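The tablecloth comes back

Parnley, early, rain on the awnings. The man on the linen stall has been setting up since six and he's already sold three. Checks, mostly. Green and cream, red and white, a mustard one that went before I could get my hand to it.

Ten years ago you couldn't give them away. Bare tables everywhere. Bare tables in restaurants, in kitchens, in every catalogue that came through the door. A cloth was what your gran had, with the crumbs shaken out over the back step. Placemats if you must. Then a runner, that odd strip down the middle that covers nothing and catches everything.

And now look. Cloths in the café windows, cloths on the trestles at weddings, cloths in the charity shop priced like they know something. I paid 16 pounds for one in Grikgate last month with a darn in the corner, and was pleased to get it.

So what happened? Money, partly. A new table costs a fortune and a cloth doesn't. Half the tables in this country are rented along with the flat, orange varnish and a wobble, and you can't sand down a landlord's table. You can throw a check over it. Noise too. Anyone who's eaten in a room with hard floors and hard walls knows the racket, every fork a small accident. Cloth soaks it up. The woman who runs the lunch place behind the market put cloths on all her tables in December and says people stay longer and shout less. She also says her laundry bill made her sit down.

Ah yes, the laundry. It's the bit the magazines skip, this one included. A cotton cloth for a table of six is a heavy thing wet. It takes up the whole line. It needs ironing or it doesn't, depending who raised you. I don't. Fold it damp, lie it flat over the banister overnight, job done. Nearly.

Types, quickly. Oilcloth: wipes down, cracks along the folds, smells of school for the first week. Polyester: drip dries, clings to your knees. Linen: lovely, creases if you look at it. Cotton: the sensible one. A close-woven check in cotton hides tea, gravy, biro and most of a beetroot. The pattern does the work. Plain white hides nothing and you spend the meal watching the wine.

Weight matters more than people think. Sellers give it in grams per square metre, if they give it at all. Under 200 or so and it slides about like a bedsheet. The Lanz cloths I tried were 300 and sat nicely, corners hanging straight. Grolska do a cheaper one, thinner, comes up softer after a few washes, shrinks a bit. Buy it long. I had to learn that, and now have a very smart cloth for a table I don't own.

The drop, then. That's the part that hangs over the side. A hand's length is fine for every day. More than that and it's in your lap, and children pull it, and cats. Measure the table, add the drop twice, add a bit for shrinkage. Write it on your phone before you go out becuase you will not remember it at the stall. 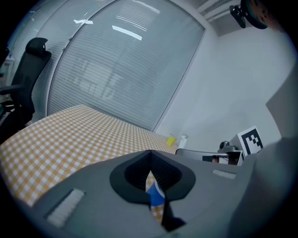 Checks or stripes or plain, the argument goes on, and our letters page has been full of it since the spring. Marjoram-green gingham has its own following, apparently. A reader in Parnley wrote to say that she never stopped using hers, has had the same four in rotation since she married, and would we please stop calling it a comeback when some people were just getting on with their dinner. Fair enough. She adds that the secret is cold water straight away and salt only for wine, and that an underblanket makes any cheap cloth feel like a good one.

She's right about the underblanket. An old flannelette sheet cut down does it. Stops the slipping, stops the clatter, saves the wood from hot plates up to a point. Not from a casserole. Use a mat.

Secondhand is still the place to start. Hold it up to the light, check the middle where the thin patches come, sniff it. Yellow along the fold lines usually washes out with a long soak, rust spots dont. Hems can be redone in an evening. If it's too far gone for the table it'll make eight good napkins and a bag for the pegs.

The stall in Parnley packs up at two, earlier if it's wet. Cash prefered. The mustard ones are due back in next month and I'm told there's a list.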